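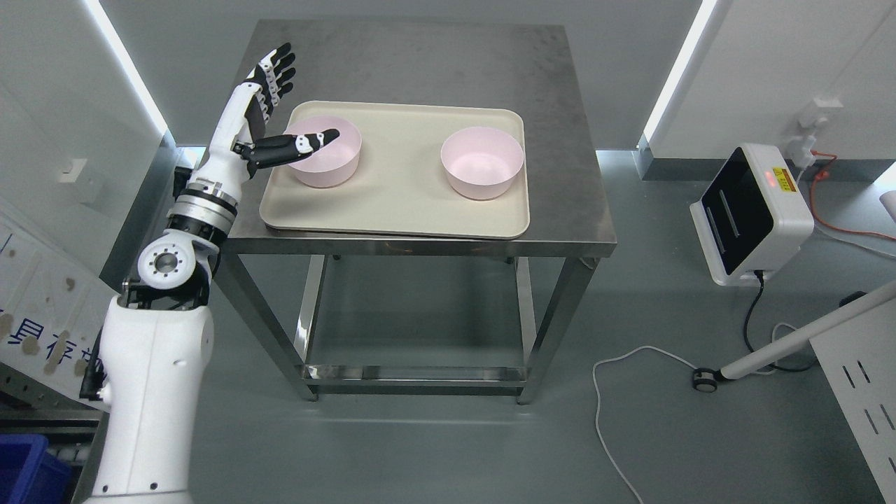
*The hand over the left-hand bowl, fingers up. Two pink bowls on the cream tray.*

Saturday, June 8, 2024

Slept till nine, then did the washing, and now I'm sat on the back step with a pot of tea, meaning to write down the week before it all runs together. It was our first full one with the arm at Cillier, and I've been so tired in the evenings that I've hardly managed a line.

I should say I've laid trays in that kitchen for longer than I care to add up. On a weekday we send out 850 lunches, and every one of them begins with somebody putting bowls on a tray. I could do it asleep, and there were winters when I more or less did. So when Limsakul (they're the people fitting the thing, very polite, always wiping their feet) asked if I'd come over to the training room and show them how I do it, I laughed out loud! But it's a funny business being watched at something you've never thought about. They wanted to know why I take a bowl by the inside of the rim. I had to stand there and do it a few times before I could tell them, and then all I could say was that my mum did it that way.

Usa Bunnag has been lovely through all of it. She's moving across to look after the arm in July, with 60 hours of training first, and she's pleased and frightened in equal amounts, I think. She brought me a custard bun on Tuesday and we ate it in the corridor like schoolgirls, and she said she'd miss the talking most. I said well, I'm only going to the other end of the building.

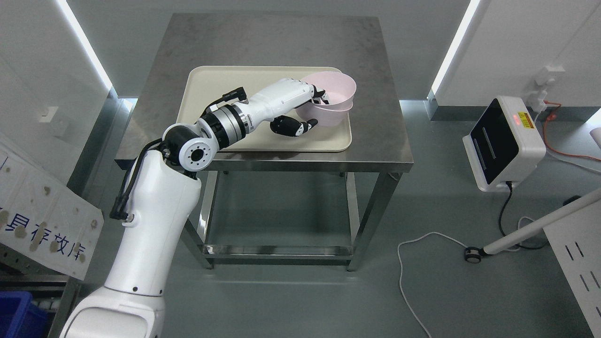
*Reaching for the bowl on the right of the tray. My way of doing it, or near enough!*

I'm to go on the ward side, five of us altogether, taking the meals round and checking who's eaten what. My wrists will be glad of it. Still, I felt a bit odd on the bus home, thinking of my bench with no one at it, and the radio, and whether they'll keep the radio on. Must ask.

Pallia rang while I was hanging the sheets out, wanting to know if I'd been given the sack yet. I told her no, I've been given new shoes. She's coming for her tea tomorrow so I need to get some fish, and the good rice if they have it.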